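3.2 Materials and wall treatments

The rooms in the study were fitted out by their own staff, and we did not ask for changes. Our interest was in how printed wall graphics affect the way visitors judge the size and mood of a small enclosed space. Earlier work on this question has mostly used plain painted walls, or a single photographic mural on one side. Little has been written on repeated cartoon motifs, although these are now common in nurseries, waiting areas and small shops.

We grouped the wall graphics into 5 types: plain colour, stripe, repeating dot, landscape and storybook. A wall was placed in the storybook group if it carried at least two drawn items that belong to an outdoor or fairy-tale setting, such as plants, fences or cottages. Where a wall mixed types, both authors coded it separately and then compared notes. Most disagreements concerned dots, which one coder (Mahmoudi) tended to read as weather and the other (Fraser) as pattern. We settled on counting dots as weather only where other outdoor items appeared on the same wall.

Colour was recorded under the light normally used in the room. We noted the main ground colour and up to two accent colours, using everyday names. A pilot with a printed colour chart had been slow, and the charts faded between visits. Floors and work surfaces were noted but not scored, as few owners had chosen them together with the walls.

Ratings came from 60 adults, none of whom worked in interior design. Each rated 28 wall views for spaciousness, warmth and tidiness on a scale from one to seven. Views were shown in a different order to each person. After incomplete answers were removed, 1,177 ratings remained for spaciousness – the measure used in the main analysis.

Borders were treated as a separate feature. A border along the top of a wall tends to lower the apparent height of the room, while one along the bottom can act as a false horizon. Some storybook walls have both, as in Figure 2, where a scalloped awning runs along the top and a picket fence along the foot, with mushrooms between them.

Figure 2. Storybook wall with upper and lower borders. Ground colour pale blue, main accents pink and red; white dots coded as weather.

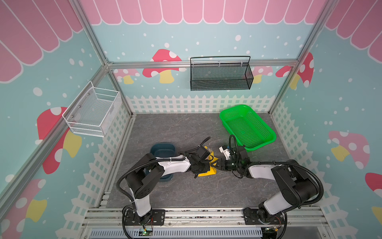 3.3 Procedure

Raters sat at a desk in a quiet room and worked at their own pace. They were told that the study concerned walls, but the five types were not named until the session had ended.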